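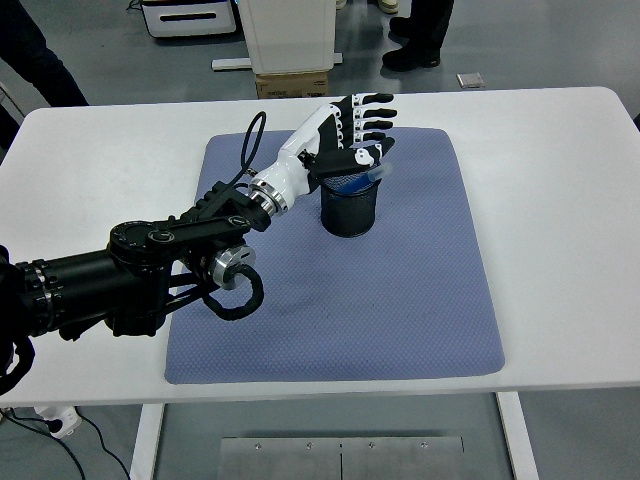 Where should the pens live on a desk? In one open cup, within reach, with plenty of bare table left over.

I've tried the other ways, believe me. For 7 years I kept mine in a drawer (a deep one!) and every phone call began with me digging for something to write with. My old desk mate Cirilo Salinas swore by a zippered case, and then borrowed my pens all day long.

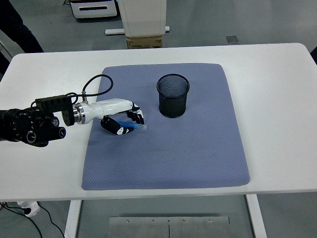

So I'm a cup person now, and I think a plain mesh one beats any fancy organizer. Two pens, maybe three, and the dried-out ones go in the trash on Friday.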